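Projektbericht: Wie klingt unser Seminarraum? Nachhall und Sprachverständlichkeit in Lernräumen

Projektgruppe Raumakustik, Kurs Bauphysik, Betreuung: Jairo Cabrera

1. Ausgangsfrage

Wer im Altbau Poulain schon einmal ein Referat gehalten hat, kennt das Problem: In der letzten Reihe kommt nur noch Gemurmel an, und das, obwohl der Raum gar nicht besonders groß ist. Im Neubau Vadbridge dagegen versteht man sogar das Flüstern in der Ecke (manchmal besser, als einem lieb ist!). Wir wollten wissen, woran das liegt und ob man es mit einfachen Mitteln messen kann. Aus der kleinen Frage ist dann ein ganzes Semester geworden, und wir haben jede Woche davon genossen.

2. Grundlagen

Die Nachhallzeit T60 gibt an, wie lange es dauert, bis der Schallpegel nach dem Abschalten der Quelle um 60 dB gefallen ist. Wallace Clement Sabine hat dafür eine wunderbar einfache Formel gefunden: Man braucht nur das Raumvolumen und die äquivalente Absorptionsfläche, also alle Oberflächen, jeweils mit ihrem Absorptionsgrad multipliziert. Glatter Putz und Glas schlucken fast nichts, Vorhänge und Polster dagegen eine ganze Menge. Dazu kommen die Personen im Raum, die man beim Rechnen gern vergisst.

3. Messverfahren

Als Schallquelle dienten platzende Luftballons. Das klingt nach Kindergeburtstag, liefert aber einen erstaunlich brauchbaren Impuls, solange man alle Ballons gleich stark aufbläst. Aufgenommen haben wir mit einem Messmikrofon auf Stativ, ausgewertet mit dem Programm Onelell. Pro Raum gab es 16 Messpositionen, und jede Position wurde mehrfach gemessen, damit ein zufälliges Türknallen nicht das Ergebnis verdirbt.

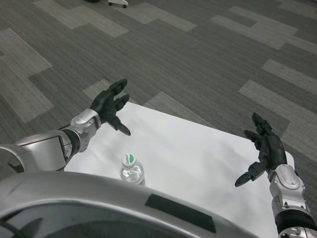 Bei der Auswertung haben wir zuerst nach Frequenzbändern getrennt, denn eine einzelne Zahl für den ganzen Raum sagt wenig. Tiefe Töne klingen fast überall länger nach als hohe, und gerade die hohen Anteile tragen die Konsonanten, ohne die man kein Wort versteht. Spannend wurde es bei den Oberflächen. Eine weiße, rechteckige Tischplatte über grauem, gemustertem Teppichboden vereint zwei ganz verschiedene Partner für den Schall: Der Teppich dämpft vor allem die hohen Frequenzen, eine glatte Platte wirft sie zurück. In unserem Rechenmodell haben wir Tische deshalb als eigene Flächen geführt und nicht einfach dem Boden zugeschlagen – eine Menge Tipparbeit, aber sie hat sich gelohnt.

4. Ergebnisse

Im Raum Poulain mit seinem Volumen von 598 Kubikmetern lag die gemessene Nachhallzeit bei mittleren Frequenzen mehr als doppelt so hoch wie in Vadbridge. Die Rechnung nach Sabine sagte einen etwas kleineren Wert voraus. Wir vermuten, dass die hohe Decke und die parallelen Wände schuld sind: Zwischen ihnen bildet sich ein Flatterecho, das man beim Klatschen wunderbar hören kann. Probiert es aus, am besten genau in der Raummitte!

Ein Zusatzversuch mit 30 Zuhörenden brachte die größte Überraschung. Mit Publikum sank die Nachhallzeit in Poulain so deutlich, dass auch die hinteren Reihen vorgelesene Silben gut verstanden. In Vadbridge änderte sich dagegen kaum etwas.

5. Ausblick

Gern würden wir im nächsten Semester mit Absorbern an der Rückwand weitermachen. Erste Proben aus Filzresten liegen schon bereit, und im Mai steht der Raum Poulain für längere Messungen frei. Offen ist noch, wie stark sich die Lüftung als Störgeräusch auswirkt. Die Rohdaten und das Rechenblatt liegen im Kursordner.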